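July 25, 2018

# Workshop tips: setting up a bench for block-pushing and grasping trials

These notes collect what we have learned about preparing a table for small manipulation experiments. They go with the Fasturness write-up, which covers the policy and the training code and says very little about the bench. Alcides Marinho wrote the first version; Daiane Mendonça added the parts on tape and lighting after the second round of trials.

## Cover the table

Bare tile is a poor surface for this work. A grout line stops a sliding block, and the policy then learns a push that only works on one side of the line. Cover the whole reachable area with plain white paper and let it run past the limits of the arm on every side.

- Use the largest sheets you can get. Every seam is a place where a block can catch.
- Put seams outside the area where blocks start. Where two sheets must overlap, lay the upper one so that most pushes run off it, never into its edge.
- Crease-free paper is better, but a fold that has been pressed flat did not change our results.
- Replace a sheet once it has pen marks near the start area. Marks at the outer margin can stay.

## Tape

Clear packing tape holds well and shines badly. Under a ceiling light it gives bright streaks that the color segmentation can take for the edge of an object. Matte tape cures this but lets go of tile after a few days. We went back to clear tape and kept it away from the center.

1. Wipe the table with alcohol and let it dry.
2. Lay the sheet, smooth it from the middle outward, and tape the far edge first.
3. Pull the near edge tight and tape it.
4. Tape the sides last, in short strips.
5. Run a fingernail along each edge. Any lifted corner gets another strip before the next session.

Old tape yellows. The segmentation did not care, as our thresholds for red and teal sit a long way from amber. If you use a yellow block, change the tape first.

To remove tape without tearing the paper, peel it back flat against itself, slowly. A hair dryer on low helps with strips that have been down for a month or more.

## Choosing blocks

We use small solid-color cubes with crisp edges. Rounded edges let the fingertip ride up over the top, and the trial ends as a press into the table.

Two colors are enough for the contact tests. Red and teal separate cleanly in hue even in shadow. Red and orange did not: Daiane's logs from the first week show the labels swapping whenever the arm crossed in front of the lamp.

Wash blocks in warm water with a drop of dish soap and dry them with a lint-free cloth. Skin oil changes the friction between block and paper enough to show up in push distance. Handle them by the top edges after that.

## Lighting

Even light matters more than strong light. One lamp behind the arm throws a band of shadow across the paper, and the band moves when the arm moves. Two lamps, one on each side and aimed at the wall, soften it. It will not go away entirely, and it need not. The policy was trained with random shadow bands drawn over the input, and this is the part of the method that gave us the clearest gain.

Draw the blinds. Sunlight shifts over an afternoon, and a morning calibration will not hold.

## The contact test

The main question in the write-up is whether a policy can tell a touched block from a nearly touched one, using the picture alone. The gripper has no force sensor. The label therefore comes from the camera and the joint positions, checked afterward by a person.

The procedure is simple:

- Place the target block upright near the middle of the usable area.
- Place the second block close to it, corner toward corner, as a distractor.
- Lower the finger until the tip meets the upper part of the target's front face.
- Hold for 2 seconds, record, and lift straight up.

Keep the distractor close. With a wide gap the task is too easy, and the score tells you nothing. With the blocks nearly touching, the policy has to decide which of them the tip is on, and the finger itself hides part of the answer. 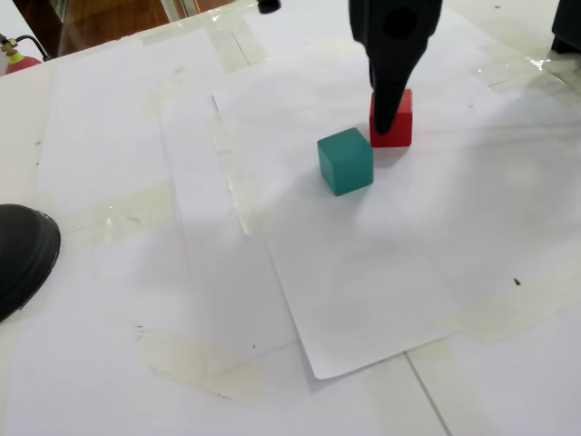
*Fingertip against the upper front face of the red cube, teal cube at its lower left.*

We ran 1426 trials on the final setup, in sessions of 60 or fewer. Masking the finger out of the input made the contact label worse. We had expected the mask to help, on the theory that the policy was looking at the finger and ignoring the block. The shadow at the base of the block and the line where the finger crosses its face both seem to carry information, and the mask removed the second of these.

Moving the distractor to the far side of the target had little effect. Turning it by a few degrees had more. We do not have a good account of this, and the August sessions will repeat it with blocks from Ostano, which have sharper corners.

## Small things that cost us time

- Check the fingertip for grit before each session. A grain under the tip scratches the block and leaves a dark spot that the tracker follows.
- Keep the base bolts tight. After 6 sessions ours had loosened enough to shift the tip by the width of a pencil line.
- Recheck calibration after replacing any paper. A second layer raises the blocks slightly, and the height of contact changes with it.
- Store spare sheets flat. Rolled paper curls at the corners for days — tape slows this but does not stop it.
- Write the block layout in the session log before the arm moves. The Batedach logging sheet has a column for it, and the Awasthi one does not, so use the notes field there.
- Throw out any trial in which someone bumped the table, even if the result looks fine.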